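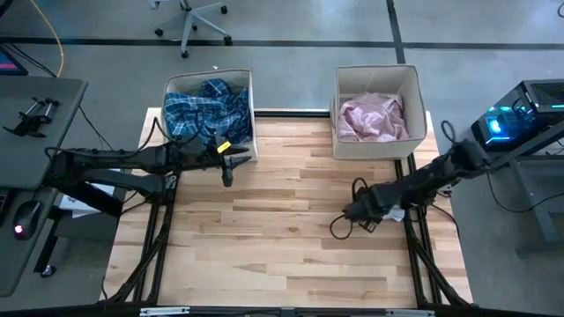 Two of the fabric bins, a plaid shirt in one and something pink in the other.

A Morning Among the Laundry at Jallgate

June 28, 2008
By the Sunday Tidy blog
4 min read

I'll go a long way for an open day. I've done a brickworks, a cheese factory and a place that makes nothing but drawer runners, so when Ternley put a notice up saying they'd be opening their building at Jallgate to visitors, I had my thermos filled before I'd finished reading it. The theme was clothes and how they get put away. My kind of outing!

It's a 35 minute drive from our place if you don't miss the turn at the feed store, and I missed it. The parking is behind the building, on gravel, so don't wear good shoes. They gave me a paper badge with the number 56 on it and pointed me down a long hallway that smelled of coffee and floor polish.

The part I liked best was the big table. It's a light wooden top, done like butcher block in pale planks, and I would take it home tomorrow if it fit through my laundry door. I fold on top of the dryer, which slopes, and everything slides off toward the cat. On the far side were two beige fabric bins with open tops, nothing fancy, the sort you'd put on a closet shelf. One had a blue and white plaid shirt bundled into it so that it puffed up over the rim. The other held a light pink piece, folded and sitting low, with plenty of room left on top.

Well, that was my own house in two bins. My husband is a plaid shirt bundler and I'm a folder, and we've shared a dresser for a very long time. It got me thinking about how much room a crumpled shirt takes up. I went home and tried it with his flannels, and I could fit three folded in the space of one of his bundles (he was not as interested in this as I'd hoped).

I also came away with a better opinion of fabric bins. I've always been a wicker person, but wicker snags knits and I've lost a good cardigan to it. Beige wouldn't have been my colour either – I'd have gone for navy to hide the dust – but it does let you see what's inside. A pink top in a dark bin is a sock by winter.

Down the hall there was a display from Awwad, the hanger people, with 100 hangers on one rail. The padded ones were lovely and I did ask the price and then put mine back. Rerken had the stall by the tea urn with shelf dividers and those little clip-on labels. I bought a pack of labels and have already lost it somewhere in the linen cupboard.

A few practical things if you're going to the next one in July. Go early, as the hallway gets jammed up before lunch. The washrooms are past the second set of doors. The muffins were dry but the tea was hot and there was real milk. The guest book was up to 264 names when I signed, and there were strollers still coming in as I was leaving.

I'd have liked more chairs and a bit longer at the table. I'm measuring the laundry door tonight.

3 comments

foldingfan: I'm with you on wicker. It ate a pair of tights of mine. Did you see where the beige bins were from?

mudroom_mum: We roll plaid shirts at our place and stand them on end. Works a treat, and the kids can find their own.

Birchgrove: Is the July one at the same building? My mother would love the hangers, but she can't manage gravel.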